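So the Trandudthorpe council finally put its growth plan online, and I spent most of last night reading it instead of sleeping. All 100 pages. I know, I know.

If you don't live out this way, the short version is that the town wants to push its boundary east into Tornel, which has been farms and scattered houses for as long as I can remember. The plan talks a lot about opportunity. It talks a lot less about who's already living there! I found two paragraphs on the folks who rent their land, and one of them was mainly about drainage.
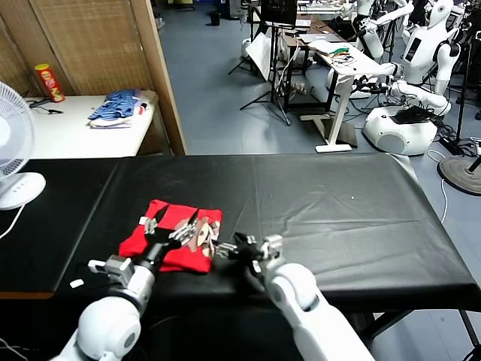
I'm not against building. My rent went up again in June and I'd love to see more homes -- real ones, that people with regular jobs can pay for. But the plan gives landowners 10 weeks to respond and renters get nothing in writing at all. You're supposed to just hear about it, I guess? Some families have worked those fields for two generations and they don't show up on the map.

We kind of did this once before, with Trunwood. Everybody was promised a bus line and a clinic. The clinic opened (and it's great, I go there myself), but the bus still quits before the late shift gets out, so half the people who moved there ended up buying cars they couldn't afford.

Anyway, I wrote to the council and asked them to send the notice to every address in Tornel, owner or not. If you want to do the same, the comment form is on the town site, way down at the bottom under "Planning." It timed out on me, so save your text somewhere first.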